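Ticket: Gripper drops or dents light cups after finger change
Cell: Skanville, tabletop arm
Opened: September 2019
Status: Waiting on customer

Hello all, and sorry in advance for the length of this, I do tend to put everything in.

We swapped the fingers on the Skanville arm for the dark angular pair from Nokilell, and the fitting went very smoothly (lovely clear instructions, thank you!). The cans have been fine ever since. The trouble is with the light things, the lidded cups above all. With the closing force at 50 per cent the sides give, and with it at 35 the cup slides down before the arm has got properly going. Our old fingers were perfectly happy at 35, so I did wonder whether I'd missed a step somewhere.

What I've done so far is power the arm down, take both fingers off, wipe the mounting faces with a dry cloth and put everything back with the screws done up evenly. Then I ran the homing routine again and went through the slow approach over the table with my hand near the stop button.

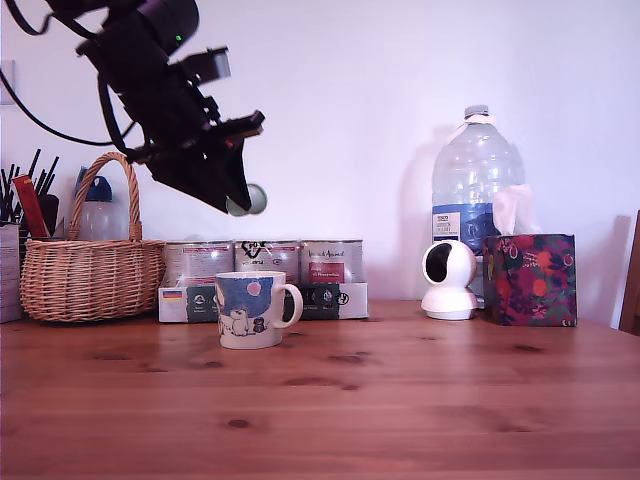 I also checked the cable loop at the wrist, as it gave us bother in June, when it was a touch too short and tugged the gripper round on the far reaches. I've given it more slack and it moves freely through the whole turn now, so I'm fairly happy to rule that out. The log shows no faults at all, only the usual start-up lines from the Randon controller.

After that I tried taking the cup lower down. The Assunção program goes in at mid height, where the wall is at its softest, and it seemed to me that the base ought to stand up to a squeeze rather better. I brought the pick height down by 4 mm at a time and left the force at 35, with the speed turned well down from its usual 100 per cent.
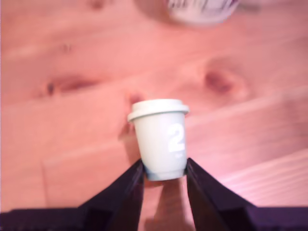 Shireen Zwane: Thanks for such a thorough write-up, it saves a lot of to and fro. Going in low is sensible and I'd stay there for now. My guess is that the finger offset in the controller still belongs to the old pair, so the gripper starts slowing down too late and hits the cup harder than your force setting suggests. Could you open the tool page, load the offset for the new fingers, save it and home the gripper again? Please leave the force at 35 while you test, and send me the log afterwards, whichever way it goes.

Oh, that does ring a bell! I changed the finger length on the tool page and never went near the offset. I'll do it first thing tomorrow, before anyone else wants the cell, and put the log on here.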